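The Jacobs had soft fingers and the Tronatus had hard ones, and for most of the winter that was all anyone at Zinik could say about them with confidence.

Refilwe Oosthuizen had been asked to choose. She had a spreadsheet of 2811 grasps, and it favoured the Jacobs until you sorted it by date, when it favoured the Tronatus.

"Try them by hand," said Elias Hourani, who had come over from Jovville to be helpful. "You get a feel for it."

She got a feel for it. The Jacobs weighed on the wrist like a borrowed toddler. She carried it about the workshop while Elias leaned in and offered opinions on her elbow.

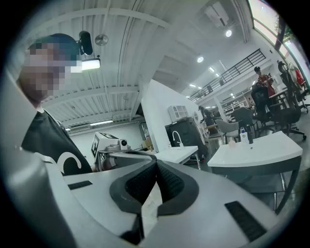

The view from the gripper, with Elias's advice arriving from the left.

"You're strangling it," he said.

"It's a gripper."

"Even so."

On 8th January she handed in her report. It recommended the Jacobs, with 19 reservations, all of them numbered. The reply from Jovville was warm and brief. They had bought two of the Tronatus in September, there had been a discount, and would she mind writing it up the other way round?

She opened the spreadsheet and sorted it by date.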